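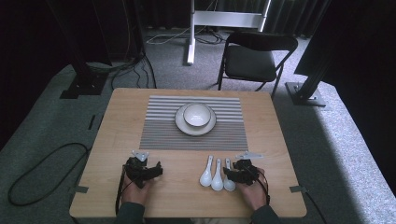
News > Community > Food and Dining

Last updated: 2/7/20

Vermeulen Hall to bring back seated soup lunches

The weekly soup lunch at Vermeulen Hall in Enden will return to full table service next month, the Akov Trust has confirmed. Guests have collected their meals from a counter since January, when the dining room was closed for new carpet and repainting.

Under the revised arrangements, every place will be laid before the doors open. Each guest will have a striped placemat, a white plate with a bowl set upon it, and a white ceramic soup spoon. Bread will be passed at the table, and second helpings will be offered until the pot is finished.

The hall, which dates from 1858, can seat 61 people at one sitting. The Trust has decided to limit the first lunches to 34 places so that the kitchen may adjust to the new routine - a second sitting will be considered in the autumn if demand requires it.

Lotte Verschueren, who manages the dining room, said that regular guests had asked for the change.

"Many of them come for the company as much as for the meal, and they told us that queuing with a tray was not the same," she said. "A laid table tells people that they are expected and that they may take their time."

Ms Verschueren added that the ceramic spoons had been chosen after a trial at the Trust's smaller dining room in Cleten, where guests found the deeper bowl of the spoon easier to manage with broths and thick soups alike. Metal spoons will remain available on request.

The Trust served around 300 lunches at the counter during the period of the works. The price of a meal is unchanged and includes tea or coffee.

Places should be reserved at the hall office by noon on the day before the lunch. Guests who require a particular diet are asked to say so when booking.

Related items
Cleten dining room extends its opening hours
Akov Trust publishes summer menu
New carpet laid at Vermeulen Hall
Enden allotment holders to supply kitchen with leeks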